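Questions I Get About My Sourdough Mail Club

I started sending dried starter out of my kitchen in Boscombe, and my inbox has been full ever since. Most of the emails ask the same handful of things, so I've put my answers on one page. If yours is missing, write to me! I answer in the evenings, usually after the last loaf is out.

What do I get when I join?

A packet of dried starter, a card with feeding notes, and a letter from me every month with one recipe in it. The starter is the same one I bake with. I call her Nelier (long story, it was a typo on a jar label and it stuck).

How do I wake the starter up?

Crumble the flakes into a clean jar, add a splash of lukewarm water, and leave them to soften for an hour or so. Then stir in a spoonful of flour. Feed it again the next morning, and the morning after that. You want bubbles all the way through and a smell a bit like yogurt. Mine wakes up fast in July and sulks all through January, so give it time if your kitchen is chilly. 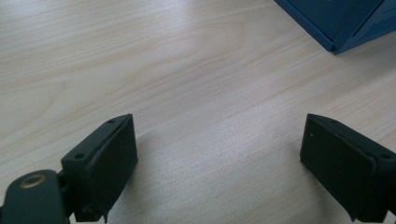 Can I use any flour?

Pretty much! Plain all-purpose is fine for feeding. I add a spoonful of rye when things look sleepy, and it perks right up. The one thing I'd skip is self-rising flour, which already has baking powder and salt in it.

There's gray liquid on top. Did I kill it?

Nope, it's just hungry. Pour the liquid off or stir it back in (I stir, I like a sour loaf) and feed it. Pink or orange streaks are another matter. Throw the whole thing out, scrub the jar, and email me for a new packet. I don't charge for those.

How big is the club?

There are 684 of us as I write this, in 13 states. I was hoping for 200 when I began, so I'm still a little stunned. The biggest bunch is in Shehu, where somebody's book group joined all at once and now they swap loaves instead of finishing the book.

Do I need a scale?

I'd get one. I baked with cups for years and my bread came out different every single time, and I blamed the oven. My standard loaf dough weighs 914 grams before it goes in the pot, and I'd never hit that with a measuring cup. 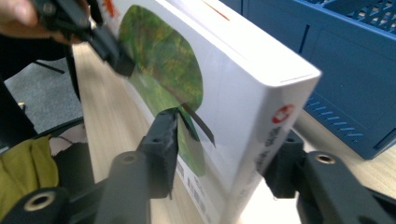 What if I'm going on vacation?

Feed it, put the lid on loosely, and stick it in the fridge. Two weeks is no trouble at all. For anything longer, spread a thin layer on parchment, let it dry until it snaps, and keep the flakes in an envelope.

Can I give a membership as a gift?

Yes, and please do. Put the other person's address in the shipping box at checkout and tell me what you'd like on the card. I write them by hand, so keep it short or my wrist complains.

Do you ship to Ploron?

I do now! It took me ages to sort out the postage. Packets headed that way go out once a month with the letters, so yours may take a bit longer than you'd like.

How do I cancel?

Send me an email with "cancel" in the subject line. You keep the starter, of course, and the old recipes stay on the members' page for you until the end of the year.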